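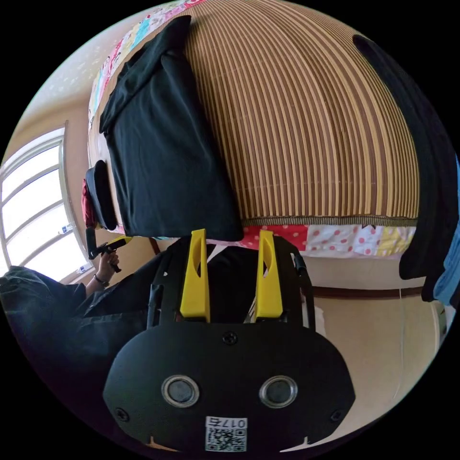 Feb 23, 2026

Indigo vat, second attempt. It took! The first skein went in at lunch and came up that lovely pond green, then turned blue on the line while I stood there grinning at it. I had nearly given up on the Tisutley powder after October, but I think the powder was fine and I was just letting the vat get cold.

Recipe as made, for whoever uses the big pot next: 30 g indigo, ground with warm water until there was no grit left against the side of the jar. Lime and fructose as on the card inside the cupboard door. Vat kept warm with the old blanket wrapped twice and the lid weighted. Left it 19 hours before touching it. Coppery skin on top and a proper bloom by then, liquid underneath clear yellow-green.

Skeins: all Lostholm wool, scoured yesterday, soaked overnight. Dips of 10 minutes with a good long airing between. One dip gives a washed-out sky color, three gives denim, and five is so deep I keep going back to look at it. I want to try seven.

The Abreu cotton is another story. Blotchy at the tie ends, and it rubs off on my thumb. Catarina Gouveia looked it over and thinks there is still sizing in it. She boils hers twice with soda ash and changes the water in between. Will do that before the next lot, and tie looser.

Also tried a strip of the Wuvley linen that was in the scrap bin. Gorgeous! Even all the way through, with a slight sheen when dry. Is there any more of it? I could only find the one piece, lot 799 on the tag. If you have some squirreled away please tell me.

Vat was looking tired by late afternoon, more blue than green when stirred. Fed it a spoonful of fructose, stirred slowly down one side, lid back on. Please don't whisk it, it hates the air.

To do: vinegar rinse for the wool, label the dip samples, buy gloves (medium, the long ones), ask about pH strips.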